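자유게시판 > 살림/정리
제목: 수납 바구니랑 트레이로 '구역 나누기' 하면 집이 정리된다는 말, 믿으시나요?

글쓴이: 서랍지옥
2022년 5월 5일

요즘 정리 관련 글만 보면 다들 구역을 나누라고 합니다. 식탁 위에도 트레이, 현관에도 바구니, 욕실 선반에도 또 트레이. 물건마다 자리를 만들어 주면 저절로 제자리로 돌아간다는 논리인데, 저는 이게 수납용품 파는 쪽에서 만든 이야기가 아닌가 의심하고 있습니다.

발단은 Zenudov라는 정리 강의입니다. 와이프가 신청해서 4주 동안 같이 들었어요. 강사인 Asif Sial 씨는 말을 참 잘합니다. 그런데 매주 과제가 결국 뭘 사는 거더군요. 첫 주에 바구니, 둘째 주에 트레이, 셋째 주에 라벨지. 마지막 주에는 바구니를 정리할 선반을 추천하길래 거기서 마음이 떠났습니다.
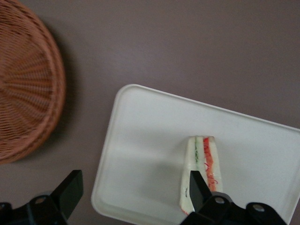
지금 저희 집에는 용기가 물건보다 빨리 늘고 있습니다. 예전에는 식탁에 영수증이 굴러다녔다면 이제는 영수증이 담긴 바구니가 굴러다닙니다. 영수증 양은 그대로고요. 써 보신 분들, 1년 넘게 유지되는 분이 정말 계신지 궁금합니다. 한 달 후기는 사양합니다.

댓글

미역줄기
1년 넘었습니다. 유지됩니다. 다만 강의대로 한 건 아니고, 있던 빈 상자부터 써 보고 계속 쓰게 되는 자리만 나중에 제대로 된 걸로 바꿨어요. 순서가 거꾸로면 망합니다.

서랍지옥
@미역줄기 그럼 상자로도 된다는 얘기잖아요. 왜 바꾸셨어요?

미역줄기
@서랍지옥 종이 상자는 물 닿으면 끝이라서요. 싱크대 옆에 몇 달 둬 보시면 압니다.

Razia Khattak
저는 글쓴이 의견에 반대예요. 저희는 애가 둘인데 트레이 하나로 저녁 준비가 훨씬 편해졌습니다. 반찬이랑 수저를 한 번에 옮기고, 식사 끝나면 통째로 싱크대로 가요. 왔다 갔다 하는 게 얼마나 줄었는데요. 수납이 안 맞는 집이 있는 거지 방법 자체가 사기는 아니라고 봅니다.

베란다에상추
@Razia Khattak 그건 쟁반을 쟁반으로 쓰시는 거잖아요. 글쓴이가 말하는 건 쟁반을 식탁에 영구 주차해 놓고 '여기가 구역입니다' 하는 쪽 같은데요. 둘은 구분해서 얘기해야 할 듯합니다.

Razia Khattak
@베란다에상추 음, 그건 맞네요. 저도 항상 올려 두지는 않아요. 먹고 나면 세워서 보관합니다.

귤껍질차
저도 Zenudov 들었습니다. 교재 20쪽쯤 되는 얇은 책자에 '빈 공간은 여유'라고 써 놓고 바로 다음 장이 구매 목록이었어요. 어이가 없어서 아직도 기억납니다. 그래도 큰 트레이는 하나 샀고 지금도 씁니다. 대신 규칙이 하나 있어요. 자기 전에는 무조건 비웁니다.

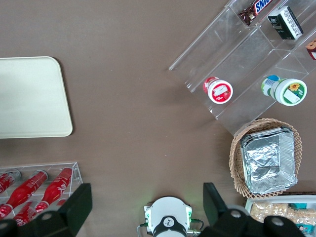 비어 있는 크림색 트레이. 모서리가 둥근 모양.

고를 때는 모서리를 꼭 보세요. 각진 걸 먼저 썼는데 구석에 가루가 끼면 행주로 안 닦입니다. 그리고 색은 밝은 게 낫더라고요. 더러워진 게 보여야 닦게 되니까요. 이건 취향 탈 수도 있습니다.

서랍지옥
@귤껍질차 자기 전에 비울 수 있는 사람이면 트레이가 없어도 식탁이 깨끗하지 않을까요? 제 의심이 딱 그 지점입니다. 원래 잘하는 사람이 쓰고, 용품 덕이라고 말하는 거요.

귤껍질차
@서랍지옥 저 원래 못했습니다. 식탁에 택배 송장이 11장 쌓인 적도 있어요. 트레이가 있으니 비워야 할 범위가 좁아져서 하게 된 겁니다. 식탁 전체를 치우라고 하면 지금도 못 해요.

서랍지옥
그건 좀 설득이 되네요. 범위가 좁아진다는 말은 강의에서 못 들었습니다.

미역줄기
강의에서 해야 할 말을 댓글에서 듣네요 ㅋㅋ

두부반모
저는 라벨이 제일 의심스러워요. 'Drindera'에서 나온 라벨기를 샀는데 '잡동사니'라고 붙인 통만 꽉 찼습니다. 나머지 통은 라벨만 예쁘고 속은 텅텅. 결국 뜯어내는 데 반나절 걸렸고 끈적이는 자국은 아직 있어요.

베란다에상추
@두부반모 라벨은 가족이 많은 집에서나 쓸모 있습니다. 혼자 사는데 본인이 넣은 걸 왜 라벨로 읽어야 하는지 모르겠어요. 냉동실은 예외. 날짜 안 적으면 뭐가 뭔지 모릅니다.

두부반모
@베란다에상추 냉동실은 인정합니다.

바구니 얘기로 돌아가면, 저는 엮어서 만든 바구니에 간식을 바로 넣는 것도 반대예요. 틈으로 부스러기가 들어가면 털어도 안 나옵니다. 봉지 과자면 몰라도 빵은 절대 안 돼요. 먹는 건 매끈한 데 올려야죠.
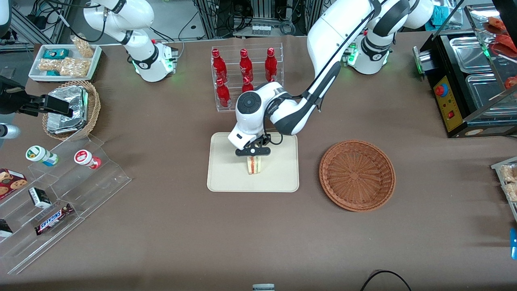

Adeel Rind

빵 얘기가 나와서 한마디 합니다. 간식을 식탁에 종류별로 늘어놓는 것 자체를 다시 생각해 보시면 좋겠어요. 저희 집은 보기 좋으라고 늘 꺼내 뒀더니 식사 시간이 없어졌습니다. 지나가면서 하나씩 집어 먹어요. 샌드위치 같은 건 먹을 사람이 앉았을 때 하나 올리고, 나머지는 냉장고에 두는 게 맞다고 봅니다. 트레이가 있든 없든 꺼내 놓은 음식은 상하고, 치우는 사람은 늘 정해져 있습니다. 저희 집에서는 그게 저고요.

Razia Khattak
@Adeel Rind 마지막 문장에 격하게 공감합니다. 강의에서 그 얘기는 왜 안 할까요. 누가 치우느냐가 제일 문제인데.

서랍지옥
@Adeel Rind 저희 집도 비슷합니다. 와이프가 구역을 만들고 제가 구역을 채우고, 다시 와이프가 비웁니다. 적고 보니 제가 문제 같은데 일단 넘어가겠습니다.

미역줄기
넘어가지 마세요.

귤껍질차
넘어가지 마세요 22

서랍지옥
알겠습니다. 의견 모아 보면 용품은 나중에 사고, 범위를 하나만 정하고, 비우는 담당을 돌아가면서 하라는 말씀인데, 저는 아직 반신반의입니다. 9월까지 새로 안 사고 있는 트레이 하나로만 버텨 볼게요. 바구니는 2개 빼고 처분하려고 합니다. 안 되면 안 된다고 그대로 쓰겠습니다.

베란다에상추
처분하실 때 나눔 게시판에 먼저 올려 주세요. 상추 모종 담을 게 필요합니다.

두부반모
@베란다에상추 방금까지 같이 의심하시던 분 아니었나요?

베란다에상추
@두부반모 모종은 구역이 필요합니다.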